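Chapter 5
Fibers, Yarns and Why Your Sweater Pills

In this chapter
What a fiber is and what a yarn is
Staple and filament
Pile, knit and woven
Reading a care label without panicking
Key terms: staple, filament, twist, pile, backing, loft, pilling, hand

I ruined my first good sweater in January, in a rented apartment in Stinden, with a washing machine I'd never used before and a level of confidence I hadn't earned. It went in as a medium and came out fitting a teddy bear. I was studying textiles at the time (yes, really), and I could have drawn you the scales on a wool fiber from memory. I just hadn't connected the drawing to the thing in the machine.

So that's my hope for this chapter. By the end of it I'd like you to pick up a piece of cloth and have a decent guess at what it's made of, how it was put together and what will happen if you treat it badly. We'll do the chemistry in Chapter 6. For now all you need is your hands, a window with good daylight and maybe a cheap magnifying glass. Mine is a Bako folding one that lives in my coat pocket with the lint.

5.1 Start with the fiber

A fiber is a thin, flexible strand that's very long compared to how wide it is. Cotton gives you fibers. So do sheep, flax plants, silkworms and oil refineries. A yarn is what you get when you bring a lot of fibers together, usually with some twist, so they hold on to each other. People mix these two words up all the time, and I did too for most of my first semester, so don't feel bad, but do try to keep them apart from here on.

Fibers come in two lengths: short and endless. Short ones are called staple. Cotton is staple, wool is staple, and a handful of either looks like something you'd stuff a pillow with. Endless ones are called filament. Silk comes off the cocoon as filament, and polyester comes out of tiny holes in a metal plate and just keeps going until somebody stops it. You can chop filament into staple if you want to, and mills do it constantly, which lets them spin polyester and cotton together on the same equipment.

Why should you care? Feel! Staple yarns are fuzzy, because all those little ends stick out. Filament yarns are smooth and slippery. Rub a cotton T-shirt and then the lining of a winter coat, and you've got the difference under your thumb.

5.2 What happens when fibers stand up

Most of the fabric you own lies flat. Woven cloth has two sets of yarns crossing at right angles, and knitted cloth is made of loops pulled through loops, so a knit stretches and a plain woven shirt mostly doesn't. Jersey is the knit you know best. Look closely at the front and you'll see columns of tiny V shapes. Turn it over and you'll see rows of little bumps.

Pile fabrics do something else. They have a backing, and then extra fibers or yarns that stand up from it. Velvet, terry towels, corduroy and faux fur all belong to this family, although they get there by different routes. The standing part gives you softness, warmth and trapped air. It also gives you shading, since light bounces off the tips one way and sinks in between them another.

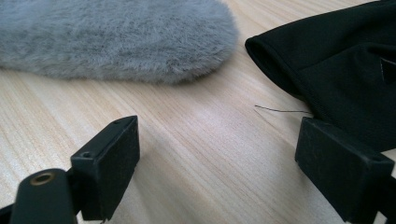 18 min read

Gray faux fur is a good one to practice on. The pile is dense and fluffy, and the silvery color goes slightly darker at the tips, so the surface looks mottled even though it's all one piece. Put a dark knit or jersey next to faux fur and you'll see how differently the two behave at an edge. The fur has a fuzzy outline and the jersey wants a line.

Try stroking any pile fabric in one direction and then the other. One way feels smooth and the other way fights you. That direction is called the nap, and if you ever sew with pile you'll learn to mark it on the back of every single pattern piece. I once cut a whole jacket with one sleeve upside down. Two different grays, depending on where you stood!

5.3 The pilling question

Now for the little balls. A pill forms when loose fiber ends work their way to the surface, tangle with each other and stay anchored by a few fibers that won't break. Weak fibers make pills that fall off. Strong ones, like polyester, make pills that hang on for years.

The Flistov sample library, where I did my early lab work, keeps 747 swatches in flat drawers, and my first job there was rubbing pieces of knit against each other and writing down what I saw. It's dull work and I loved it. Loosely twisted yarns pilled first, nearly every time. My old Grurkard cardigan, bought because it was so wonderfully soft in the store, turned out to be very loosely twisted indeed.

Before you go on

Find five things to touch at home, including at least one pile fabric and one knit. For each, write down whether you think the yarn is staple or filament, whether the cloth stretches, and whether it has a nap. Don't look at the label yet. We'll need your guesses in Section 5.4.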